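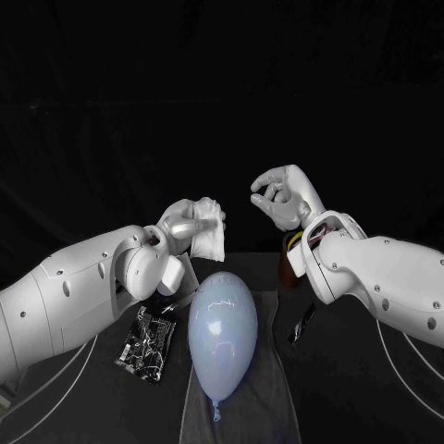 The Blade and the Sheet
What determines whether a facial tissue feels soft, and why the Birkett mill is still adjusting it

2020-12-19

Facial tissue is a low-value product with narrow tolerances. It has to absorb quickly, hold together when wet, release very little dust, and feel pleasant against skin that is often already sore. Several of these requirements pull against each other. A sheet made stronger is usually made stiffer, and a sheet made softer usually sheds more fiber. Most of the work at a tissue mill goes into managing those two trades.

The Birkett mill runs one machine, installed in 1969 and rebuilt in sections ever since. The frame and the main dryer gearing are original. The headbox, the forming section, the press roll and the control system have all been replaced. It makes base sheet only. Parent reels leave Birkett by truck for the Irkura converting plant, where they are plied, slit, folded and boxed.

The furnish

Tissue begins as a blend of pulps, referred to in the mill as the furnish. Hardwood fibers are short and fine, and they give the surface its velvety feel. Softwood fibers are long and carry most of the strength. Birkett buys its hardwood pulp from Citau in dry bales and its softwood from several sources, depending on price.

The two are slushed in water separately and kept in separate chests. Softwood is passed through a refiner, a set of grooved plates turning close together, which roughens the fiber walls so that they bond more readily. Refining is the cheapest way to gain strength and also the quickest way to lose softness. Hardwood at Birkett is left unrefined.

The headbox is layered. It lays the hardwood on the side that will face the dryer and the softwood on the other. When two sheets are later plied together, the hardwood sides are turned outward and the stronger, rougher layers meet in the middle. The user touches only short fiber.

At the headbox the stock is almost entirely water. Most of it drains through the forming fabric within the first few feet of travel. The web then transfers to a felt, which carries it to the press, and the press puts it against the dryer.

The cylinder

The dryer is a single large cast-iron cylinder heated from inside by steam, with a hood over it blowing hot air at the outer face of the sheet. The trade calls it a Yankee. A tissue web is so light that it dries in less than one turn of the cylinder.

The sheet has to stick to the iron, and stick evenly. A thin coating is sprayed onto the surface ahead of the press. It contains an adhesive, a release oil and usually a phosphate to protect the metal. If the coating is too hard, the sheet comes off in patches and the blade chatters. If it is too soft, the sheet floats away from the surface before it reaches the blade and leaves the dryer nearly flat.

Coating problems are difficult to diagnose because the coating is partly made of the sheet itself. Fine fiber and dissolved wood sugars build up along with the sprayed chemicals. A change in pulp supply can therefore alter adhesion with no change at the spray boom. When Citau moved to a different wood mix in July, Birkett spent several weeks reducing its adhesive addition in small steps before the edges of the sheet settled.

Crepe

Softness in conventional tissue is made at the creping blade. The blade is a thin strip held against the turning cylinder across its full width. The dry sheet, traveling at machine speed and glued to the iron, runs into the blade's edge and buckles. It folds into a series of very small pleats and leaves at a lower speed than it arrived. The difference between the two speeds is set by the reel drive and determines how much the sheet is shortened.

Creping does several things at once. It breaks a portion of the bonds between fibers, which lowers stiffness. It adds bulk, so that a sheet with little fiber in it feels thicker than it is. It also stores stretch. A tissue pulled gently along its machine direction lengthens before it tears, and the extra length comes from the pleats opening. Pulled the other way it gives very little. The difference can be felt in any box tissue by tugging it first in one direction and then in the other.

Fineness matters more than depth. Many small folds read as smooth to a fingertip, and fewer large ones read as grainy. The result depends on adhesion, sheet moisture, blade angle and the condition of the blade edge.

Blade angle is set by the bevel ground on the edge and by the holder. A steeper bevel gives a sharper impact pocket and a coarser, bulkier crepe. For facial grades Birkett runs a ceramic-tipped Trindar blade at a moderate bevel. Steel blades are cheaper and were used on the machine for decades, but the edge rounds over as it wears, and the sheet drifts during the life of each blade. Under steel, tissue made just after a change was measurably different from tissue made just before the next one. The ceramic tip wears more slowly and flattens the drift. It is less forgiving of a poor coating, however, and any mark it leaves on the cylinder is expensive to grind out.

Strength when wet

Untreated paper loses nearly all of its strength in water because the hydrogen bonds between fibers give way. Facial tissue is treated with a wet-strength resin, added to the stock well before the headbox. The resin attaches to the fiber and crosslinks as the sheet passes over the dryer, forming bonds that water does not readily break. Curing continues in the reel for days afterward, so a sample tested at the machine gives a lower reading than the same tissue tested from a finished box. Birkett corrects for this with an aging oven.

Resin is also the reason facial tissue should not be flushed. Bath tissue is made to fall apart in moving water. Facial tissue is made to survive it, and the two behave very differently in a drain even when they feel alike in the hand.

Measurement

Tensile strength, thickness, stretch and absorbency are all measured by instrument. Softness is harder. Instruments can record surface friction, bending stiffness and the vibration produced when a probe is dragged over the sheet, and combinations of these track human judgment fairly well within one type of product. Between types the agreement is weaker.

Irkura therefore keeps a trained hand panel. Panelists wash and dry their hands, wait in a conditioned room, and compare coded samples against reference sheets. They are asked to crush the tissue lightly in the palm and then to stroke it between thumb and finger, scoring each separately. The first motion responds mostly to stiffness and the second to surface. A sample can do well in one and badly in the other. Recent trial 237, a reduced-refining recipe, scored high when crushed and was rejected on lint.

Lint is tested by rubbing the sheet against a dark cloth and reading the change in brightness. It rises with hardwood content, with heavy creping, and with any light pressing done after the dryer to smooth the surface. Consumers notice it on dark clothing and on eyeglasses, for which the product is widely used and not designed.

Converting

At Irkura, two parent reels are unwound together and joined along the edges by a knurled wheel that presses the plies into each other without glue. The web is calendered lightly, slit, cut, and interfolded so that each tissue pulls up the leading edge of the next. Fold geometry is sensitive to stretch. A web with too much crepe relaxes under tension and the panels come out uneven, and a box then dispenses two tissues at a time, or none.

The grade now in production, listed on the Birkett schedule as 731, uses slightly less crepe than the one it replaced and makes up the lost bulk with a higher share of hardwood. Wet strength is unchanged. Lint is near the upper limit. The next trial will move a small amount of softwood toward the outer layer, with the blade angle held where it is.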